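Moving the Greenberg loads off nightly batch

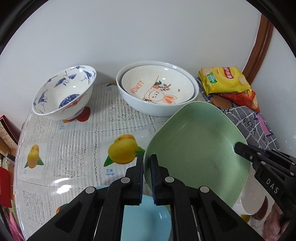 Photo: Oltitz / supplied

Mar 7, 2026

The Greenberg reporting database was still being filled by a nightly full extract when I took over the integration work. It copied 990 tables every night, most of them unchanged. The run took almost 4 hours and finished after the Perth office had logged on.

The replacement is log-based change capture. Luvar reads the transaction log on the source, writes row changes to a queue, and a Skitberg job applies them to the target in commit order. I kept the staging schema from the old process so the reports didn't have to be rewritten.

Notes for anyone doing the same.

Primary keys. 37 tables had none. Luvar will capture these, but an update arrives as a full before-and-after image and the apply job has to match on every column. On wide tables this is slow. I added surrogate keys to most of them and left the remainder on the nightly extract.

Time zones. The source stores local time without an offset. The old extract converted on the way out, in a view I didn't find until the totals for August failed to reconcile. The conversion now sits in the apply job, and the view has been dropped.

Deletes. The batch process truncated and reloaded, so deletes were never handled explicitly. With change capture they are. Two reports relied on rows hanging around in a summary table between loads, and both now read from a history table.

Log retention. The source was set to keep its log for a day. If the reader stops over a long weekend you have to take a fresh snapshot. Retention is now a week, and the extra disk was cheaper than the first re-snapshot.

Lag at the target sits under 180 seconds during business hours. It climbs during month-end processing, when the ledger posts in one very large transaction and the apply job waits for the commit. Splitting that transaction is a change to the ledger application and is on the vendor's list.

Schema changes are still manual. A new column on the source gets logged as a warning and ignored until somebody edits the mapping file.

Filed under: data integration, databases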